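4.2 Pad wear and grip consistency

The second part of the study compared three hand-held grippers, supplied by Bollis, Adams and Merer, under the same handling protocol. Each gripper completed 120 grasps per object set, and 2,273 grasps were kept for analysis after incomplete records were removed. Operators did not replace pads during a session. Pad condition was noted separately for the left and right fingers, as the two sides did not always age at the same rate.
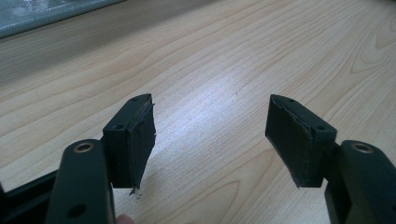 Figure 3. Gripper with fingers open over a wooden tabletop. The edges of the left pad are ragged and lifting; the right pad is in better condition, with slight separation along its top edge.

Does uneven pad wear matter if the fingers still close fully?
Full closure shows only that the drive is working – a worn pad can still change where the object settles and how much force is needed to hold it.

For this reason, closing width alone was not accepted as a sign of good condition. Haslam and Ristić rated the pads independently, and differences between their ratings were settled by Grgić before the grasp results were opened. Grippers with unequal ratings were kept in the comparison and marked as a separate group. The Plondska controller settings were left unchanged for all sessions, including those run with new pads in May.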